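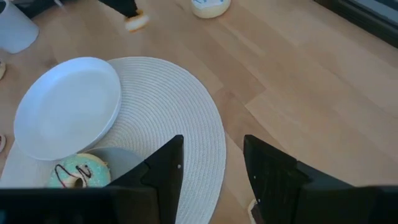 The floor, the mat, the green doughnut. Plavley site, bay 3.

It dropped the doughnut again at ten past four and I wrote it down, because that was the job.

Dropped isn't the right word. I'd been told off about dropped. Lindgren wanted it logged as "released early", so I wrote released early, then the time, then the height, which I guessed. Then I got down on my knees and put the doughnut back on the grey plate on the mat and said "reset" out loud to a room that had no ears in it. Habit.

My knees hurt. Two months of floor work. They'd had tables in December and then somebody in Lunodlow decided the arm had to learn floors, people live on floors, children do anyway, so the tables went back in the van and I got foam pads. The pads went missing by the second week.

The arm went up. Stopped. Thought about it, if you like. Came down with the fingers open, over the doughnut, over the mint icing and the little chocolate zigzags I could have drawn with my eyes shut by then. Closed. Lifted. Held it.

Good. White plate now. Go on.

It went left. It should of gone left. It did everything it was meant to and then, over the white plate, it kept squeezing.

I heard it before I saw anything. A creak, like a shoe. The number on my screen said 3 and it was supposed to say 3, three was fine, three was what you'd use on a peach. The doughnut was not being held like a peach. The hole in the middle was going flat.

"Stop," I said. No ears, remember. I hit the pad.

It stopped moving. It didn't stop squeezing.

Those were different things, and I hadn't known that until then. I'd done the safety morning, signed the sheet, eaten the biscuits. The pad stops the arm. In my head the arm was all of it. Shoulder, elbow, wrist, fingers. In the wiring the arm ended at the wrist and the fingers were somebody else's department, they belonged to Jasex, who made them, and Jasex fingers when they lost the arm did what they'd been built to do, and hung on to whatever they had. So nothing falls on anyone. You could see the sense. You could see some bloke in a meeting saying it.

Screen still said 3.

I went and got the red handle off the wall and the doughnut popped out sideways and went under the cabinet.

I sat there a bit.

Then I rang Lindgren. No answer. Rang the desk at Lunodlow and got a woman eating something. I said the grip reading's stuck. She said stuck how. I said it says three whatever it's doing. She asked had I reset it. I said I've pulled the power. She said well then it's been reset, hasn't it, and was there damage, and I looked under the cabinet.

"A doughnut," I said.

Long pause. Chewing.

"We've got loads of doughnuts," she said.

What I should have said. I should have said: this morning my hand was in there. Every go, my hand's in there. Twenty resets an hour, kneeling down, reaching between the fingers to turn the stupid thing round so the drizzle faces front, and every time I look at the screen first and the screen says nought or it says 3 and I believe it. How long has it been saying what it likes? Since lunch? Since they changed the cable? I should have said that.

I said ok thanks.

Then I went back through the log. It was getting dark out by the loading door and the heater had clicked off, it does that, and I sat on the floor with my coat round me and scrolled. They make you do 3000 picks before they sign a bay off. We were on the last few hundred. I'd been pleased about it, I'd been going to buy a cake. A real one.

3. 3. 3. 3. 3.

Real readings wobble. I knew that, anyone who's watched them for a week knows it, you get a bit over and a bit under, it breathes. I went back through the afternoon and there was no breathing. Back through the morning, none. Yesterday, none. I kept going back and it kept saying three in the same flat voice and I started looking at my own fingers, turning them over, like there'd be a mark.

It had stopped wobbling eight days before. Eight days of my hand going in and out.

And the thing is it had been right, mostly. That was what got me. The fingers had gone on closing about as much as they should, out of habit or luck, and the doughnut went up and came down, and I wrote success, success, released early, success. The released earlys were it getting it wrong one way. I'd just had my first one the other way. So had the doughnut.

I fished it out with a ruler. Dust on the icing. One side pushed in and not coming back. I put it on the white plate, where it had been going all along, and it sat there a bit wonky.

Lindgren rang at six. Car noise.

"I hear you lost a doughnut."

"I want the pad wired to the fingers," I said. "And I want the bay shut. And I'm not putting my hand in that again."

"We're two days off sign off."

"I know."

"It's a sensor. It's a fifteen minute job, a sensor."

"Then come and do it," I said. "And I'll watch you put it back on the plate. With your hand."

Just the car for a while. Indicator going.

"What does it say now?" he said. "The reading."

The red handle was on the floor next to me. The lead was out, I could see the end of it, the three pins. The arm was hanging there with its fingers apart like it was about to tell me how big a fish was. The screen ran off the other socket so the screen was still on.

I looked at it.

"Three," I said.

He didn't say anything, and then he said he'd turn round at the next junction. I waited by the door with my coat on. I didn't put the doughnut back.

Posted June 2019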